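Workshop Tips: Cables, Trays and Bins for a Sorting Arm

These notes come from the build at Zasstead, the shared workshop in Camenden. The arms are there to sort small electronic scrap into bins. Most of the trouble so far has been with cables and table layout, so most of the tips are too. Updated 31st May.

Pick a light table top. A white top makes dropped screws and bits of wire easy to find. If you push two tables together, check the seam with a straightedge before you bolt anything down. Ours was off by 2 mm on the first try and the tray rocked. Folded card under one leg fixed it for a week, then we bought proper leveling feet.

Use a metal tray with a rim. Round parts roll, and the rim stops them. Kitchen supply shops sell stainless trays for less than tool shops do. Rinse off the oil film with dish soap before first use.

Line the tray with paper. Bare steel throws glare back at an overhead camera, and plain printer paper takes care of most of it. Change the sheet when it gets gray. Don't tape it down at the edges, as the tape lifts and catches on the gripper fingers. Manee Siriwan uses a dab of glue stick in the middle and it peels off clean.

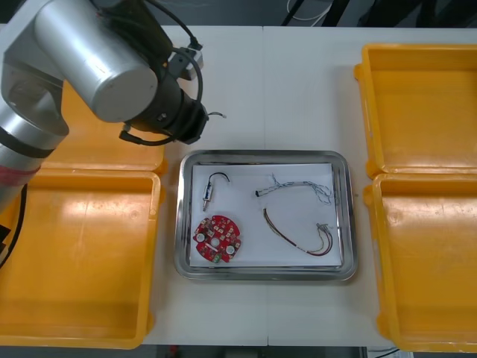

Put the bins where the arm can reach the far corner of each one. Run the arm to all the corners by hand at slow speed before you write any moves. Two bins on each side of the tray is enough for a first setup. Yellow ones are cheap and easy to tell from the table top. Keep the handle lips facing out so you can lift a bin without leaning over the tray.

Leave slack at the wrist. The cables there need to loop loosely enough for a full turn in both directions. Turn the wrist to each end of its travel with the power off and watch the plugs. If a plug moves, the loop is too short. Hook-and-loop straps are better than zip ties here, because you will redo the routing more than once.

Start with four parts in the tray and leave space between them. Lev Kravets began with 83 in a heap and spent an evening untangling them. Bare boards are the easy ones, as they lie flat and have an edge to grip. Wire harnesses are harder. Aim for the connector end, and set the speed low so the loose wires don't drag other parts along.

Frayed braided cable is the worst of the lot. Loose strands snag on the fingers and can short something if they break off. Wrap the end in tape or trim it before it goes in. Sweep the table after every session with a soft brush.

Discharge yourself before handling any board you want to keep. A wrist strap clipped to a grounded point will do.

Keep a log. Ours is a notebook on a string by the door. Zoriana Kushnir writes down the part, the speed and what went wrong, and after 300 picks it was plain that most of our misses were thin black wires on the shadow side of the tray. A second lamp helped.

Switch off at the wall before reaching into the tray. Spare fuses are in drawer 3.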